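Unit 6 - squad registration, loans, and the wage line

(continues from last session, bring the Korkum Town worksheet if you still have it. If not there's a spare pile by the door.)

We stopped at the point where a club has its list in and the window is shut. Quick recap, then loans, then the wage stuff, which is the bit people lost marks on last term.

## Recap: owning a player vs registering a player

Two separate things. Keep them apart in your answers.

- Contract - between club and player. Pay, length, bonuses, image clauses.
- Registration - held by the league. Says who the player can turn out for.

A player can be under contract and not registered. Happens every season. Club signs someone after the list is full, or forgets to drop an injured player, and now there's a guy on full pay who trains all week and sits in the stands. Still has to be paid. Contract doesn't care about the list.

Other way round is rarer - registered, no real contract - mostly youth players on school-type forms.

## Loans

Basic idea: parent club keeps the contract, borrowing club gets the registration for a set time. Three questions to ask about any loan, in this order.

1. Who pays the wages? Parent, borrower, or a split
2. Can the parent call the player back, and when
3. Is there a price at the end, and is it a choice or a must

On 1 - the split is nearly always written as a percentage. In the Mirko Athletic case (handout 4) the borrower covers 40 percent and Mirko covers the rest. Students keep reading this as the borrower paying 40 percent of the *fee*. No. There is no fee in that one. Read the clause.

On 2 - recall clauses. Usually only open in the mid-season window, so January into early February. If a parent club loses two strikers in November it's stuck. Can't recall outside the window unless it's a keeper, and even then only where the league allows emergency cover.

On 3 - option vs obligation. Option: borrower may buy. Obligation: borrower must buy, sometimes only if a trigger is hit (games played, staying up, etc). Triggers matter becuase they change how the manager picks the team. If the 20th start costs the club a transfer fee, watch how often that player starts on the bench from game 19 on.

Also - the loan player normally can't play against the parent club. League rule in some places, contract clause in others. Know which one you're talking about before you write it down.

## Worked case: Nambiar Rovers

Second-tier club, made up of old players on big deals and kids on small ones. Hardly anyone in the middle. You'll see this shape a lot at clubs that just came down a division.

The facts you need:

- Matchday income is flat. Same ground, same prices
- TV money dropped when they went down
- Four senior players have deals with no relegation clause
- Captain is 34, on a one-year deal, wants another

Relegation clause = pay drops automatically if the club goes down. Cheap to put in when everyone is hopeful in August. Very expensive to have left out.

So the question on the sheet: do they renew the captain? Fans want it. He's local, he works hard, he scores a bit. Do NOT answer as a fan. Or do, but then put the numbers next to it.

Things for:

- known quantity, no settling in period
- dressing room, young players around him
- no transfer fee
- sells shirts, a little

Things against:

- age, recovery time between games
- takes a list place
- if he's injured in September the money is gone
- blocks minutes for the under-21 forward who could be sold later

Middle route that clubs use - lower base pay, higher appearance money. Club only pays up if he plays. Player takes the risk on his own fitness. Most 34 year olds will sign that if the only other offer is far from home. A few won't and you can't blame them.

Common mistake here: adding the appearance money to the base and calling the total his wage. Show both. Low case (barely plays) and high case (plays everything). The gap between the two is the thing the board will ask you about.

## The wage line

Wage ratio = total wages divided by total income. That's it. Times 100 if you want a percent.

What counts as wages: playing staff, coaches, office, plus the employer taxes on top. What people leave out: the taxes. Also bonuses. Also the share of loan wages still paid on players who've gone elsewhere. See Mirko above.

What counts as income: gate, TV, commercial. Transfer profit is kept OUT for this course, even though some leagues let it in. A club that needs to sell a player every summer to get its ratio under the line has a problem and you want to see the problem.
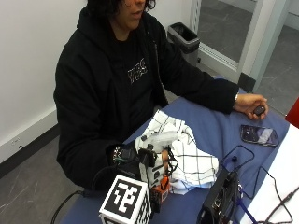 Smaller example so you can do it by hand. Flereck FC, semi-pro, average gate of 772. Season income in thousands, use 2458. If the limit set by the league is 50 percent, the most they can spend on wages is 1229. Everyone should be able to do that without a calculator.

Now the harder part. Flereck are right at the limit in December and the manager wants a left back. Options:

- loan one with the parent paying all of it (ratio doesn't move)
- loan one on a split (ratio moves, so something else has to come off)
- send a player out first and free up room
- play a midfielder there and wait for summer

Pick one and defend it. No right answer but there are bad ones. "Borrow from the owner" is a bad one - owner loans aren't income and won't help the ratio at all.

Timing too. Sending a player out only helps for the months left. Half a season gone means half the saving. Pro-rate it, show the line where you did.

## Terms to know for the quiz

- **Retained list** - who the club is keeping, sent in at season end
- **Free agent** - no contract, can sign outside the window in most leagues but check the list has room
- **Sell-on clause** - old club gets a cut of the next sale
- **Add-ons** - extra fee paid later if things happen (goals, caps, promotion)
- **Amortization** - transfer fee spread over the contract years. Five year deal, one fifth each year. We do this properly in unit 7, just know the word

## For next time

Read handout 5, first half only, the second half repeats what's in here. Finish the Nambiar sheet, both cases, low and high. One page max, typed or neat handwritting is fine.

Korkum worksheet answers go up after class. Q3 had a wrong figure in the table, use the corrected copy. If you already did it with the old figure, leave it, I'll mark the method.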